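Forums > Automation > Buying and Budgets > Arm first or simulation first?
Filed under: robot arms, grippers, planning

Agyeman_shop
We have 700 a month for equipment until January. Valentin Barbu wants to buy the arm now. I'd stay in simulation and spend on the gripper later. Current test is small stuff on a dresser top: disc, thin stick, long black bar, red extinguisher at the far end.
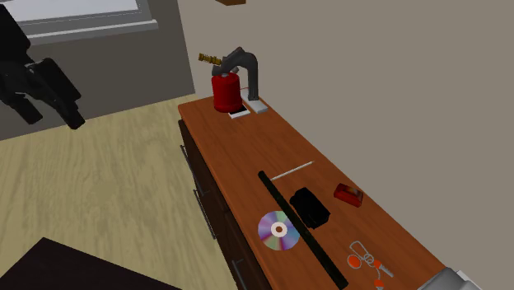
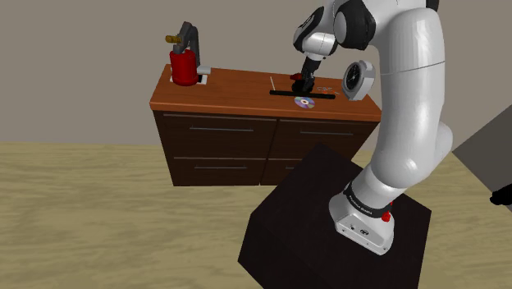 Both are renders. Opinions?

Re: Arm first or simulation first?

grovside12
Stay in sim. We bought early at Grovside and the arm sat for five months waiting on a mount.

vbarbu
I disagree. A flat disc on wood is a contact problem and I don't trust sim friction. Lease one for 12 weeks.

Aba Kwofie
Has anyone priced the pedestal? Ours cost more than the gripper. Also get four spare sets of fingertips in the first order.

Agyeman_shop
Pedestal isn't in the budget. Valentin, send me the lease quote and I'll redo the sheet.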